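Filed under: Packaging and Reuse / Corrugated Board / Working Papers

4. Creases, flaps and the flattened box

4.1 What we mean by flat

Most of the earlier work on reused shipping boxes looks at the box when it's standing up and loaded. Stacking strength, mostly. We were more interested in the in-between state, when the box has been emptied and somebody wants it out of the way. A box in that state is still a box, but it's also a sheet of board with creases in it, and those creases decide whether it gets used again or goes in the baler.

In the Stosia trial 200 plain brown boxes went through one cycle: emptied, flattened, stored, set up again. All the same size, single wall, bottom closed with paper tape. Storage was 21 days in the back room at Dratbridge, flat, on pallets. After that each box was set up again and scored pass or fail. Pass meant square corners, four flaps that met, and a bottom that took tape. Of the 200, 176 passed. The fails are discussed in 4.3.

A word on "flat". We used it loosely in the first draft and it caused trouble. There's board that lies flat because the box was collapsed along its factory score lines, and board that's been pressed down any old way, with new creases across the panels. Both will stack. Only the first one reliably comes back up square. From here on we call the first one collapsed and the second one crushed. Folded is used for either, where we can't tell or it doesn't matter.

4.2 Flap position before folding

Flaps turn out to be the weak point. With the top open, the flaps can go outward, inward or straight up, and each gives a diffrent shape when the box comes down. Outward is what people do without thinking. It keeps the opening clear, handy while unpacking, but the flap then has a memory. Bend it back past the score line a few times and it won't stand up again by itself. Inward is worse — the flap gets trapped between the panels and leaves a ridge.

Straight up is best. Takes a second longer. The four flaps then simply extend the side walls, and the whole thing collapses to a clean rectangle with no overlap except panel on panel.

Partly folded flaps are their own problem. One flap left half back will usually take a new crease at whatever angle it happened to be sitting, and that crease is nearly always diagonal. We saw this often enough that it got its own column on the score sheet. Figure 4 has both conditions: top flaps bent outward with the right one partly back, and a folded piece with a flap lying over as a triangle. 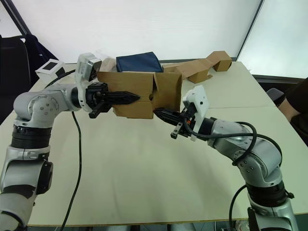 Figure 4. Top flaps open and bent outward, crease down the front (first view); folded board lying on the table, flap overlapping on a diagonal (second view).

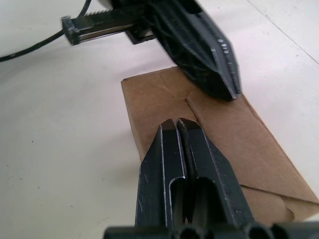
Dratbridge, Nov 24, 2020

Note the short crease running across the top part of the board in the second view, where one panel meets another. It leaves a small step in the surface. We'd been treating steps like this as cosmetic. In a single box they are. In a pile they add up, and the pile starts to lean. The curled corner on the triangular flap does the same kind of thing, only at the edge, where the next box down the pile can catch on it.

The crease down the front in the first view is the other feature to look at. A front crease weakens the panel as a wall, though it didn't by itself count as a fail on our sheet. Several boxes with a visible front crease went back up fine. Whether they'd hold a load is another question and not one we tested.

4.3 Where the fails came from

Twenty-four boxes failed. More than half of them had a diagonal crease in at least one flap before storage. The rest were mixed — split score lines, damp corners on the bottom layer, a few where the tape had pulled the face paper off and left nothing for new tape to stick to. No box failed on edge nicks or rough edges alone. Small dark nicks at the corners are common on used board and we stopped recording them in the second week.

Pile position mattered less than expected. Bottom boxes were flatter, top boxes were looser, pass rates close. The damp corners are probably a floor issue at Dratbridge and shouldn't be read as anything about the board. Pallets were turned once during storage, which we should have planned for and didnt.

4.4 The Gourlay subset

Of the full set, 56 boxes came through the Gourlay depot and had been used at least once before. These were handled the same as the others. They had softer score lines and folded with less push, which made collapsing easier and made accidental creases easier too. A box that gives anywhere will give in the wrong place. We have not split the pass rate by number of earlier trips, as the records from the depot don't go back far enough to trust.

One thing worth reporting. Soft boxes folded with the flaps straight up looked no worse after storage than new ones. Same square rectangle, same thickness near enough. The gap opened up only where the flaps had been left out or half back.

4.5 Limits of this part

One box size. One kind of board. One room, unheated for part of the time. The July run at Torklow used larger boxes with a double wall, and those are left out here; double wall resists the diagonal crease and then cracks when it does take one, so pooling the two would hide both effects. Scoring was pass/fail and that throws away a lot. A three-step score was tried on a handful of boxes and the scorers disagreed on the middle step nearly every time, so we dropped it.

Flap position was noted before folding and not while the folding went on. Some flaps may have moved in between. Thickness measurements for the finished piles are in section 5, along with the notes on tape.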